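Equipment Planning Report: Hands, Wrist Cameras and Spares for the Bedroom Tidying Project
Jade Petrenko and Tyson Fortin
October 21, 2020

1. What we were asked to do

Our section of the project was the equipment plan. The other group works on the grasping software. We had to work out what the robot needs for the rest of the year, get prices, and hand in a list the department could order from. The main body of the robot was already paid for and is not part of our budget. We had $1164 to spend, and anything over that has to wait for the next round of requests in January.

2. How we made the list

We started by reading the lab notebook from last spring and marking every time work stopped over a part. Most of the stops were fingertips and cables. Fingertips wear down when the hand pinches cloth against a hard surface, and after a while they slip. Cables at the wrist get pulled when the forearm turns too far. We also asked the software group what they wanted, and they put a second wrist camera at the top of their list.

Then we sorted everything into "cannot work without it" and "would help." Jade did the quotes and Tyson checked that the parts would fit the wrist connectors we have. Two parts came off the list at this point. The Gevico fingertip set uses a wider mount than ours, and the adapter costs nearly as much as the tips.

3. Quotes

We asked three suppliers. Tamton answered the same day, Pelletier took a week, and Gevico sent a catalog with no shipping prices.

Wrist camera with mount (Pelletier): $478
Fingertip set, both hands (Tamton): $227
Total: $705

Pelletier also offered the same camera with an extended warranty and a spare lens cover, for $708. We turned it down. The extra money covers more years than we will be using the camera, and a lens cover can be printed in the shop.

With the camera and fingertips ordered, $459 is left. We want to keep that for cables, sleeves and shipping. We do not have a firm quote for cables yet. Trokance sells them by length and we need to measure with the arm fully stretched out, which has to be done with a supervisor there.

4. Things we did not plan for at first

Room setup was missing from our first draft. Bedding has to be washed, and we need enough of it that work doesn't stop on laundry day. We are asking people to donate sheets and throws in light and dark colors before we buy any. Storage was missing too. Spare fingertips should be kept in a closed bin, labeled left and right, because we lost time in the spring sorting them out on the bench.

Shipping was the other problem. Small parts from Tamton ship flat rate, so it is cheaper to place one large order than several small ones. This means we need the final count of spares before we order anything. The software group has promised us their numbers.

5. Recommendation

Order the Pelletier camera and the Tamton fingertips now. Hold the remaining $459 until the cables are measured. Move the second set of sleeves to the January request. If the cable quote comes in higher than what is left, we would rather cut the spare sleeves completely than go without cables, because a sleeve can be patched and a bad cable stops the arm.

6. Photos

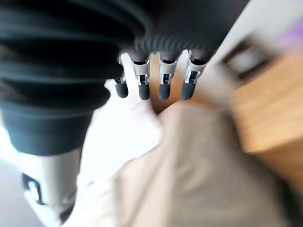
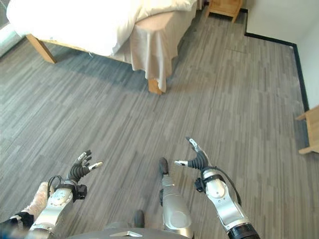

Figure 1. Work in the bedroom setup: the fingers over beige fabric (first photo) and both hands with the bed ahead (second photo).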